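Galix Lakatos Migration Appliance

Products / Data Center / Migration / Lakatos

Lakatos is a preconfigured migration appliance for moving ERP databases and their application servers from an on-premises data center to a public or hosted cloud. It is supplied by Galix as a 2U rack unit, or as a virtual image for sites that do not accept third-party hardware. Both versions run the same software and are licensed the same way.

The appliance sits between the source database and the target environment. It takes an initial full copy, then reads the source transaction logs and applies changes to the target until the two sides are level. The source system stays in use during this period. Users are only locked out for the final cutover, when the remaining log entries are drained and connections are repointed.

What it handles

Lakatos replicates the database layer, the application file shares, print queues, batch job definitions and interface directories. It does not convert between database engines. If the project includes an engine change, this must be completed on the source or on the target as a separate step, and the replication job has to be rebuilt afterward.

Custom code is copied as is. The preflight scan lists any program that contains a hard-coded host name, drive letter or IP address, and writes the list to a spreadsheet. The scan does not correct these entries. At most sites the list is longer than expected, and it should be run before dates are agreed with the business.

Throughput and link sizing

Initial copy speed depends mainly on the link. The rack unit has 4 network ports, which can be bonded or split between source and target networks. Compression runs on the appliance and can be turned off for data that is already compressed, such as scanned invoices and archive files.

Up to 16 replication streams can run in parallel. The default is 5. Raising the number on a source server with slow disks will lengthen response times for users, so the throttle schedule should be set first. Throttling is by time window and by source host - the usual arrangement is full speed overnight and a reduced rate during office hours. 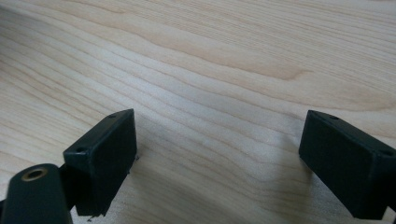
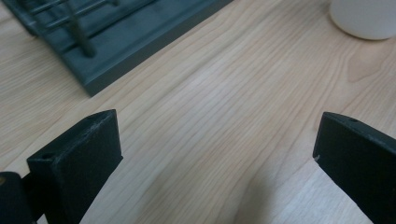
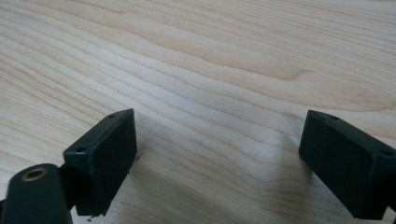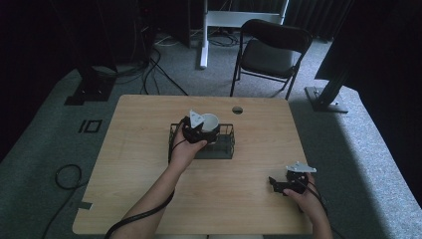
Cutover control

The cutover console holds the run sheet as a set of ordered steps, each with an owner, a planned start and a fallback action. Steps may be automatic or manual. A manual step stays open until its owner signs it off in the console. Two steps cannot be signed off by the same login if the run sheet marks them as dual control.

A rehearsal mode runs the complete sheet against an isolated copy of the target. Timings from each rehearsal are stored and can be compared side by side. Galix requires one complete rehearsal before it will staff a live cutover and recommends two for systems with payroll or warehouse interfaces.

Fallback is available until the target is opened to users. After that point, reverse replication can be enabled, which keeps the old system current with changes made on the new one. Reverse replication is a licensed option and must be configured before cutover. It cannot be added on the night.

Security

Data is encrypted in transit and on the appliance's own disks. Keys are generated on site and are not held by Galix. The console supports single sign-on and local accounts; local accounts can be disabled once single sign-on has been tested. When a project closes, the disks are wiped on the customer's premises and a signed erasure record is issued. Customers who prefer to keep the disks may buy them at list price.

Field use

Natley, a building supplies distributor, used two rack units to move its finance and stock systems out of a leased server room. The project ran for some 20 weeks, including three rehearsals, and the live cutover was in August.

"The second rehearsal failed on a print server that we had left off the inventory," said Nerys Probert, infrastructure manager at Natley. "We fixed that and ran it again. The live run was shorter than any of the rehearsals."

Curemum, which hosts the new environment, provided the target network and the standby link. Tamás Fekete led the work for Galix.

Requirements

Rack version: 2U of rack space, two power feeds, and front-to-back airflow.
Virtual version: a dedicated host is recommended. Shared hosts are supported but stream count is limited to the default.
Source access: read access to transaction logs and a service account with backup rights.
Target access: an administrator account for setup, which may be downgraded once replication is running.
Browser: any current desktop browser. The console is not designed for phones.

Licensing and supply

Licenses are sold per source system for the length of the project, with no charge by data volume. Test and training systems attached to a licensed production system are included. The rack unit is on loan and is returned at project close, less any disks retained.

Configuration, preflight scan and one rehearsal are included in the base price. Further rehearsals, reverse replication and overnight staffing are quoted separately.

Contacts

Presales and sizing: Huw Griffiths
Licensing and renewals: Nia Harries
Support for existing projects: log a ticket from the console, under Help. Include the replication job name and the most recent log bundle.

Related products

Lakatos Virtual Image
Reverse Replication Option
Preflight Scan (standalone)
Spare disk set for Lakatos rack unit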